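Reuse corner opens at Pludulis

The Pludulis community house on Kurnska street has opened a small corner for used packaging. Residents can bring clean foam nets from fruit, small cartons and empty packets, and take home what they need for storage or for crafts with children. The corner is open from 4 p.m. and the entrance is free.

The idea came from the neighborhood group Vida. In October the group collected 173 pieces of packaging in 2 weeks, and most of them were still in good condition. The shop Planex gave the shelves. 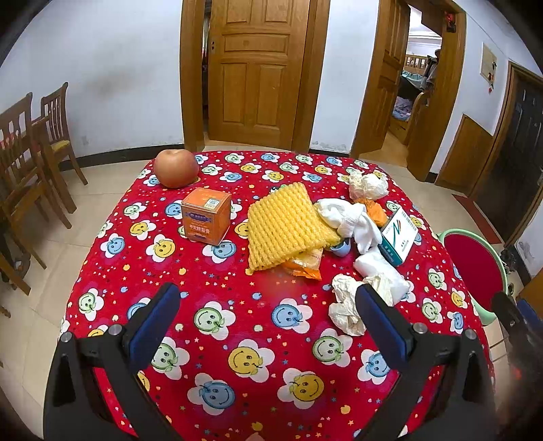 A yellow foam fruit net on the table, with an apple and an orange carton behind.

Foam nets are the most wanted item so far. People put them between plates, or around glass ornaments before these go to the attic. The organizers ask that everything is dry and without food remains. Wet paper and broken glass cannot be accepted.

Questions can be made by telephone at extension 3535. The corner will stay open until the end of winter.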